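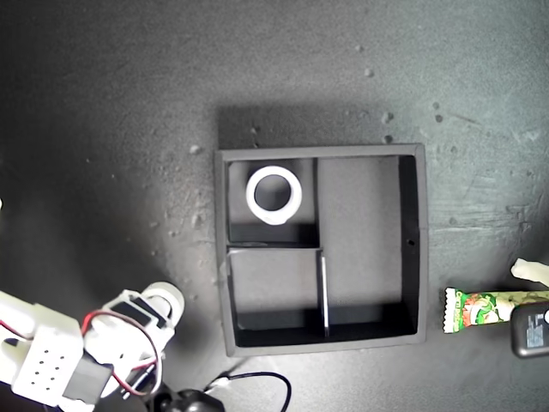
helmi_n
Three compartments is plenty, Leonie. I had a tray with nine and spent my evenings deciding which one the string lived in. What's the big one on the right going to be for?

leonie_ortner
Tape, I think! Both rolls have been rolling round the worktop since September and I'm forever picking fluff off the edges. The tall side is the biggest bit so it seems the obvious home, then small odds and ends top left, and bottom left I've no idea yet. Pens? Blades? Open to offers.

selina g
Not blades. Please not blades in an open box, you'll reach in for a pen and regret it.

leonie_ortner
Fair, blades are banned.

domenica_w
I'm going to disagree with everyone and say tape shouldn't go in a box at all. You use it constantly, so hang it on a dowel or leave it out flat where you can grab it. Mine went into a Kemusex drawer unit (4 drawers, lovely thing) and I bought 2 more rolls before I remembered it was there.

selina g
That's a drawer though, Domenica. You can see into an open box.

leonie_ortner
I do get the leaving it out argument, because that's what I've done up to now and I always know where it is. 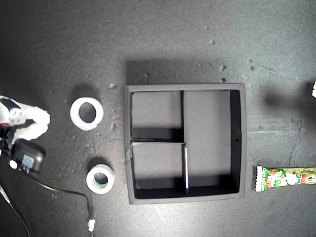 But then I want to cut something, so everything gets shoved to one side, and by teatime the side is the middle again. And the crumbs! I wipe that surface down most mornings and it's still speckly by lunch. Dark worktops show everything, I wish I'd known before I picked it.

Notburga B
Damp microfibre, then a dry one. Sprays leave smears on dark tops. I used the Remetti one for months and only made it worse.

helmi_n
Seconding the cloth. On the tape, measure the widest roll before you commit. Mine jammed and I had to prise it out with a spoon.

domenica_w
Or a dowel. I'll keep saying it.

leonie_ortner
Ha, ok, measuring tonight. If the wide one won't go in flat I'll try it on its edge, and if that's no good Domenica gets her dowel.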